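Talks > 2019 > Speaker notes > Can it take out the trash yet?

Okay, start with the question I get at every party — when can I buy one that does my chores? Ask for hands. Who'd pay 800 dollars today? (Wait for it.)

My pick for a test is trash. It's boring, and it's on everyone's list! 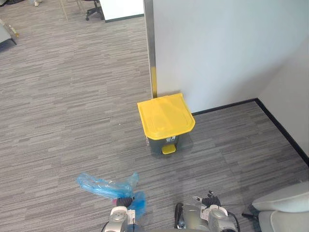 Remind them a dishwasher is a robot too, it just gets its own box and never meets a bag. Bags are awful. They have no shape to plan around, and they change every time you pinch them.

Slow down here. Blue bag in the left gripper, yellow pedal bin tucked in by the wall, right gripper empty. Ask the room which hand they'd use, and what they'd do about the pedal.

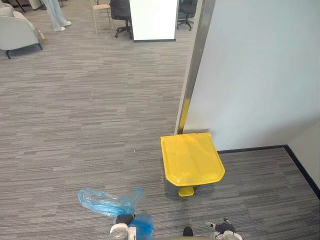

Photo: Worent

People always say "just add a foot" and I kind of love that. Mention the Skuma shop-floor job if there's time: same part, same spot, 400 times a shift, easy. Now compare a lounge. Soft chairs, throw pillows, a little round table, a bag spilling over the rim of a bin onto the carpet.
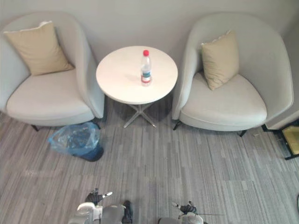 So, are we there yet?

My answer is some chores, in some rooms, with somebody close by. Take questions.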